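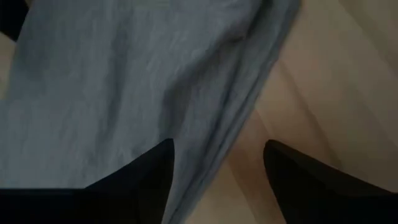
Evening all – a catch-up on the folding arms Hema and I are building in the shared workshop at Zurmont. Edges are still our trouble. With blue-grey cloth on pale wood, the doubled-over edge makes a darker line for the wrist camera to follow, so I've been leaning on that.

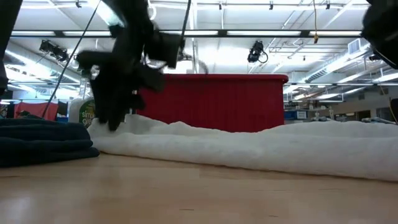
I've also slowed the approach to 22 per cent, which Vignesh says is painful to watch. He's right, bless him!
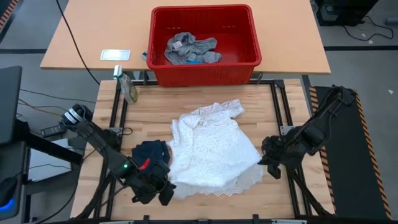 White lace in the middle, navy cloth in the left gripper.

Next job is the pinch itself.

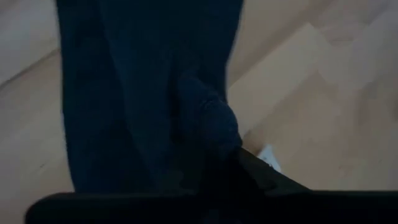 Thick cloth wants a wider grip than thin, and I'd love to hear how you've handled it – tell me everything!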